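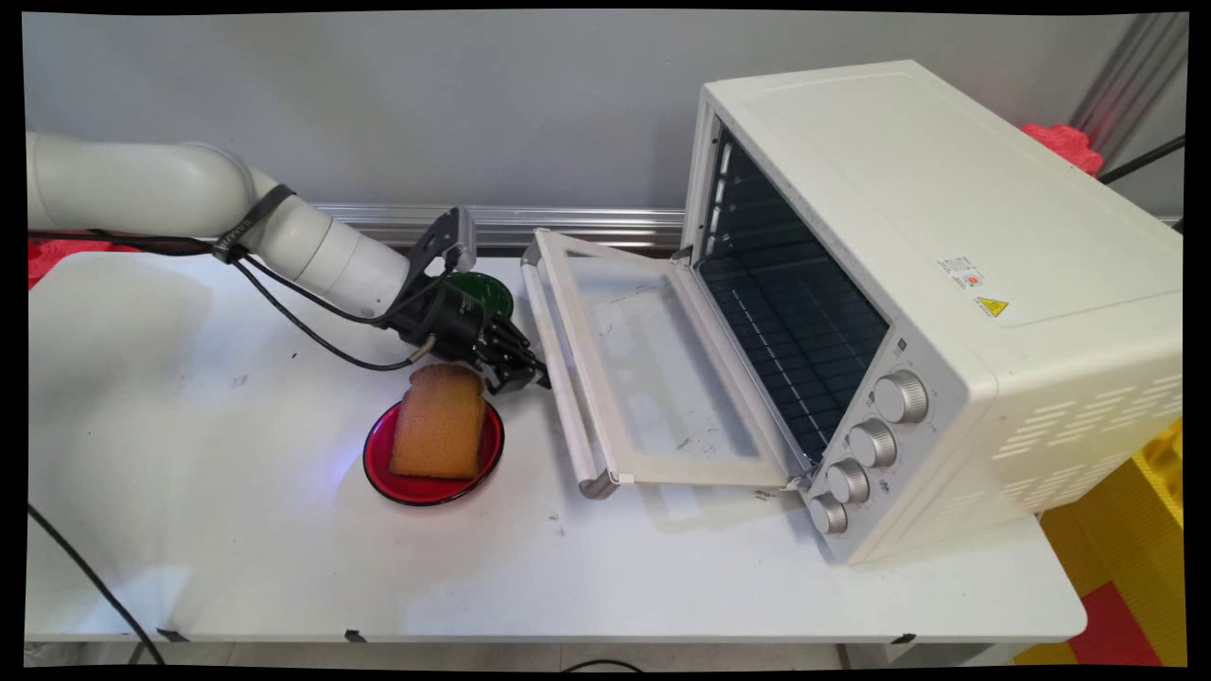
Bread on a red plate, with the toaster oven open beside it

How to Check an Eelgrass Bed at Low Tide

Updated December 19, 2021

Eelgrass grows on the lower flats of the Sislow estuary, mostly between Mesau Point and the mouth of Lambrechts Creek. Small fish hide in it, and brant feed on it through the winter. The bed shifts a little every year, and a simple walk with a tape and a square is enough to follow the changes. The steps below work for any bed you can reach on foot.

What you need

Rubber boots that fit tightly at the ankle
A 200-foot tape on an open reel
A square made of plastic pipe, a foot and a half on each side
Two stakes and a mallet
Clipboard, waterproof paper and pencils
A tide table for the nearest station
A charged phone in a sealed bag

Pick the tide

Look for a daytime low that falls below the zero mark on the table. In February the lowest tides here come after dark, so most people wait for spring. Plan to reach the upper edge of the bed an hour before low water and to be walking back when the tide turns. Wind from the south holds water on the flats, and the lower half of the bed may not uncover at all on those days.

Lay the line

Drive the first stake at the upper edge of the grass, where the plants go from scattered to steady. Hook the tape to it and walk straight toward the channel. Keep to one side of the tape and stay on that side for the whole survey. Footprints in soft mud last for weeks and they tear up the roots.

At Mesau Point our line starts 106 paces below the old boat ramp. If your bed has a landmark like that, write it down along with the compass direction. Phone positions are fine for getting close but can be off by several yards.

Read the square

Set the square down every 10 feet, always on the same side of the tape. Look straight down and estimate how much of the inside is covered by green blades, to the nearest tenth. Brush drift algae off first, then lay it back. Sea lettuce is wide and thin like wet tissue. Eelgrass blades are narrow, like ribbon, with a rounded tip.

Next, measure the three longest blades in the square and write down the middle value. Don't pull the plants up - run the blade flat along the ruler where it lies.

Note the bottom type too: mud, sand, shell, or a mix. If you see small pits, those are often from feeding rays or from geese.

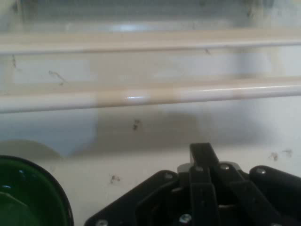
Write it up

Copy the sheet the same day while you can still read your own pencil marks. We use the Clorov sheet, which has a row for each square and a box for notes on weather and birds. A plain spreadsheet with the same columns works as well. Average the cover for the whole line, and keep the separate numbers. Our longest season came to 267 squares, and the average alone would have hidden a bare strip along the creek side.

Rinse the tape in fresh water and let it dry off the reel. Salt will lock up the crank by the next trip.

Staying safe

Go with at least one other person. Tell someone on shore when you expect to be back. If you sink past the ankle, lean back, free one foot slowly and return the way you came. The mud north of Lambrechts Creek is deep even at the edges - leave that side to people with a boat.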